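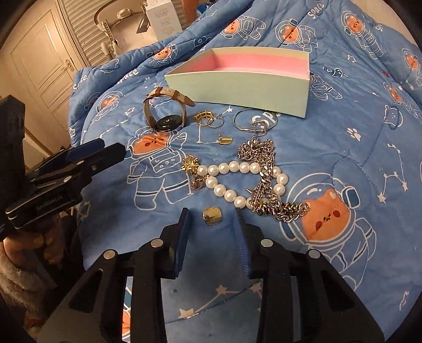 Re: [iltham-swap] Sorting out inherited bits and bobs

Hạnh Triệu wrote:
> My aunt left me a drawer of jewellery and a shoebox of papers, and I
> don't know where to begin. Is it worth having it all valued, or do I
> just pick what I like? Also, does anyone know if the Dornen repair
> stall is still going?

Hello Hạnh, and hello all,

Oh, I do love this sort of question! Start with the papers, I'd say. When I did my gran's things I left her envelopes until last, and in there was a receipt from Aranda, number 752, for a brooch I had very nearly given to the school fair. Now it gets worn every December.

Lay everything out somewhere soft with good daylight and go through it slowly, over a few evenings if you can. I kept a notebook and wrote down who had worn what, as far as my mum could remember (she remembered a lot more once there was cake). Those nine pages are the best thing to come out of the whole job.
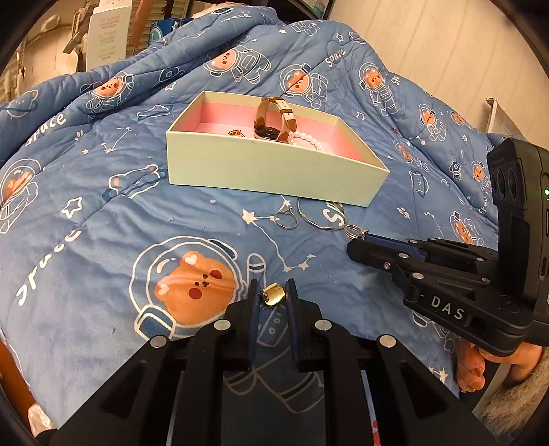 On valuing, I only paid for two pieces. Look for hallmarks first with a cheap magnifying glass, and string pearls again before you wear them if the thread looks tired. Mine went everywhere on the bus!

The Dornen stall has moved, by the way. They're at 118 Stondumard Road now, up the stairs over the wool shop, and they do watch batteries and clasps while you wait. Take the 124 and get off at the library.

Do tell us what's in the shoebox. I'm dying to know, and I can lend you my magnifying glass if you're coming to the next swap.

Best wishes from the top of the hill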